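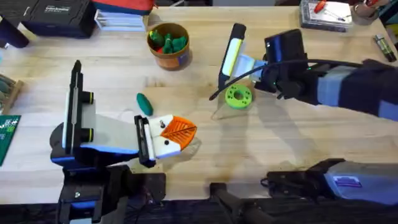
Two robot arms at a wooden workbench, with tools and parts near the edges.

Ministers have approved the first stage of a new rail line between Darkby and Wunden, but have yet to say who will pay for the second.

The decision, announced on 6 April 2020, allows work to begin on 16 miles of track and a new station at Bakilana. Trains on the full route would take 77 minutes from end to end, according to the transport department's plans.

A further stretch, including a tunnel under Skuvton Hill, has been put back until a review of costs is finished. The department said it would report "in due course" and gave no date.

Business groups in Darkby welcomed the news but said the line would be of limited use if it stopped at Bakilana. They want a firm timetable for the tunnel before the first contracts are signed.

Councillors in Wunden were less pleased. The town was promised direct trains when the scheme was first put forward, and its council has already set aside land for a station car park with 1,130 spaces. A council statement said residents had been "left at the end of a line that isn't being built".

The department said the first stage would support up to 1,000 construction jobs. It would not be drawn on how many of these would go to local people.

Opponents of the route, which crosses farmland east of Bakilana, said they were considering a legal challenge. They have asked for existing bus services to be improved first.

Preparatory work, including ground surveys, is due to start later this year.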